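Glass on the Shelf: Your Questions, More or Less Answered

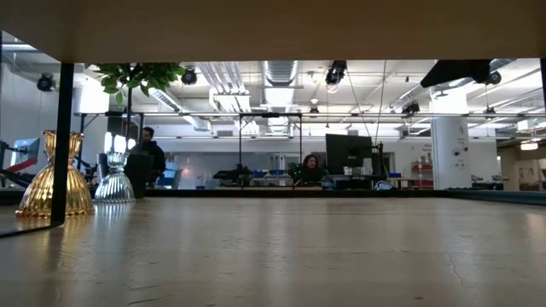

By Henrike Ackermann
Tuesday, May 18, 2021

Do the amber and clear vases have to go together?
No, but people who buy one tend to come back in November for the other.

How do I clean between the ribs?
Warm water, dish soap, a soft bottle brush and patience. We sell the first three.

Will a glossy tabletop show every mark?
Yes. It will also show your vases a second time, upside down, free of charge. Felt pads help with the scratches you haven't made yet.

Should I put flowers in them?
You may. I leave mine empty and let a potted plant do the work behind them — it complains less than tulips.

Can I return a vase to Harms?
Within 52 days, unbroken. Pieces of a vase count as broken, however carefully you've bagged them.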